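Folding tips from the day shift

I've worked in the laundry room at Stamell in Nisanville long enough to remember when we folded everything by hand, every towel and every pair of work pants. Then in June they put in the folding line from Karppinen and my job changed more than I thought it would. People keep asking me for my folding tricks (and whether I've been replaced, ha), so here goes with both.

The line does flat things. Sheets, towels, pillowcases, it eats them up. On a good day it put through 3,691 pieces and we handled the other 2,336 ourselves. So what's left for us is all the awkward stuff! Hoodies, denim, anything with a zipper or a thick waistband. My wrists like it better, my brain is more tired by the end. We also lost the long table where we all used to stand and talk, and I miss that a lot.

OK, tips.

Shake it once, hard, before you fold. The machine has a blower for this and I laughed at it until I saw how much flatter the stack came out.

Sort by thickness before anything else. We used to sort by color. The line jams if a heavy piece follows a thin one, so we had to learn the other way, and now I do it at home too.

Fold jeans in half lengthwise with the back pockets out, then tuck the crotch point in so you've got a straight edge. Thirds from there.

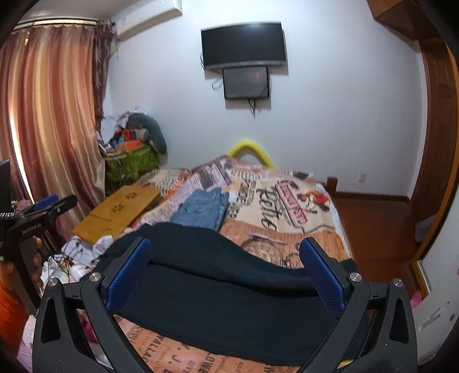

Thick dark things like sweats and fleece I leave for last, when the light stuff is put away, or I'm picking lint off everything for 20 minutes. Grab them by the fold and keep the open edges hanging down. If you pick up a loose corner the whole thing comes undone on you and you get to start over.

Don't press down on a stack to make it fit. Make two stacks.

And if you're getting a line like ours at your place, ask who clears the jams and get that settled early. At the Pretatton site it was whoever stood closest, and that got old fast. We take turns by the hour now. I like the hour after lunch.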